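Home | Projects | Parts Bin | About
Blog > Projects > Budget notes

So the money for the second robot cell came through, and I have been grinning since breakfast! We're calling it Cheon (the first one is Anik, don't ask me to defend the naming). Now comes the part I love almost as much as the build, the spreadsheet.

My first draft had the arm, the gripper and nothing else. Then I went back over what we spent on Anik and found a whole crowd of small lines: extrusion, brackets, cable, screws, and printed fixtures we kept redrawing. Fixtures alone came to 316 dollars, and I'd have guessed half that.
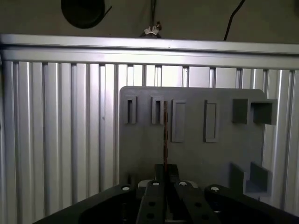 For Cheon I'm putting in 200 dollars for filament and printing from day one, plus a spare set of fingers. We also get to reuse the board layout, so I think it'll hold. The shop in Gostusley quoted 45 days on the rails, and I've asked them to cut 30 extra brackets while they're at it, because I am never again waiting on a bracket.

The other line I'd missed is stuff to practice on. If you want an arm to work on computers you need computers, and old desktops cost almost nothing until you add up shipping and a shelf to keep them on. I'm adding a row for memory, too. It's cheap and I want plenty!
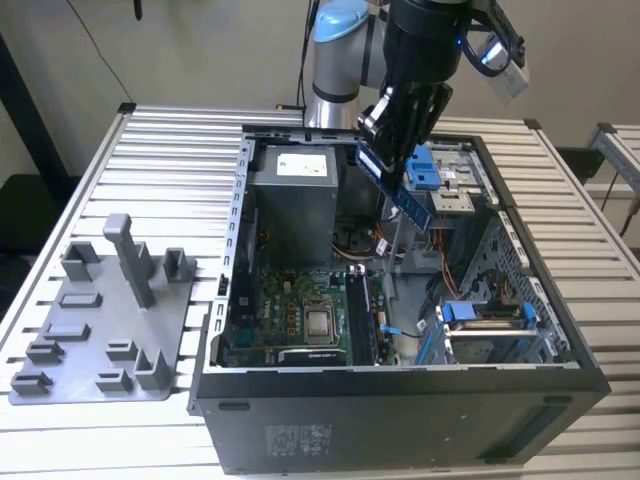

Memory module in the gripper, over an open desktop.

Still undecided: a second sensor for the wrist, or a better table. I'm leaning table. Plestia, our little planning sheet, now has a tab for each, and I'd like to place the order in December.

We use cookies to remember your settings. Accept | Manage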